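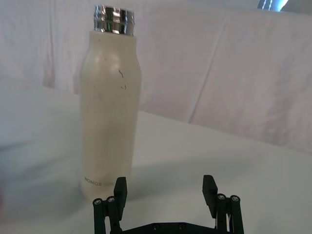 ## Centering the gripper before you close it

Okay, so our club arm (we call it Orkeo) kept nudging things sideways, and Morfudd Rees finally got me doing it properly!

1. Open the fingers all the way.
2. Check the wrist view. If one finger overlaps the bottle and the other has a big gap, you're off center.
3. Jog toward the crowded side in 2 mm steps till the gaps match.
4. Close slowly and lift a little.

Do three practice grabs before you save the position. Mine's stored in slot 99 – please don't overwrite it, I need it in September!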